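Minutes of the spring meeting of the Oltmanns play-table group, held in the back room at Prosach, June 2026. Hartmut Kasten in the chair, Malte Buschmann taking the notes. Apologies had been sent by the Skuslow end, by text, during item 2.

**1. Minutes of the January meeting**

Agreed, after the word "heated" was changed to "full". The chair asked that the remark about his spreadsheet be left out this time. It has been left out.

**2. The white table**

The question carried over from January was whether the white top stays white. Malte reported that it looks well in bright light and shows every mark ever made on it. Hartmut said that a table for children ought to show marks, and that a table which hides them is only storing them up. There was a pause while people worked out whether this was an argument for or against.

The small crosses drawn on the surface were then discussed at length. One view was that they help the younger ones find a place to put a block down. The other was that they look as if somebody is planning to drill. A proposal to rub them out got 4 votes, which was a tie, and the chair declined to use his casting vote before the tea had come. The crosses stay until the next meeting. No new ones are to be added in the meantime, by anyone, including the chair.

**3. Blocks**

The order from Trorelico is for 191 blocks, a number that pleased no one and could not be explained by the person who placed it. Malte pointed out that it comes from adding up what each group asked for, and that if people wanted a rounder figure they might have asked for rounder things.

Colours: the blue is liked. It is a proper bright blue and can be found again on a white table without spectacles. The plain faces were also liked. Letters on blocks were proposed once more from the Skuslow end (also by text) and turned down once more, on the grounds that children who want letters will write them on anyway.

Size was deferred. Two people had brought rulers and they did not agree with each other.

**4. Lighting**

The pinkish patch on the white surface came up under this item and used up most of it. Hartmut rather likes it. Malte does not, and says it makes him feel he has left something switched on. Theories included the curtains, a lampshade and the coat on the hook. The coat was moved to another hook and its owner thanked. Malte is to try the table nearer the window and report back, in one paragraph if possible.

**5. Money**

There is 2000 in the account, of which 50 was spent on felt pads for the table legs. The pads are the wrong size. The shop will take them back if the packet is unopened. The packet is not unopened.

**6. Any other business**

The key to the cupboard has been found in the cupboard. The spare will now be kept somewhere else, and Hartmut will tell Malte where.

Biscuits: the plain ones are to be continued.

**Actions**

- Malte: move table, look at light, write paragraph
- Hartmut: ring Trorelico about sizes, with one ruler
- Skuslow end: come in person

The meeting closed when the heating went off.

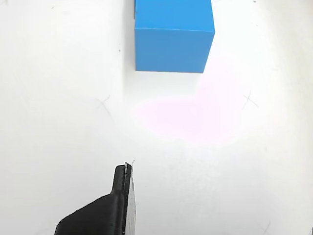
**Malte Buschmann**
Minutes secretary, Oltmanns play-table group

Corrections to me before the next meeting, please, and in writing. Corrections shouted across the car park will be noted as such.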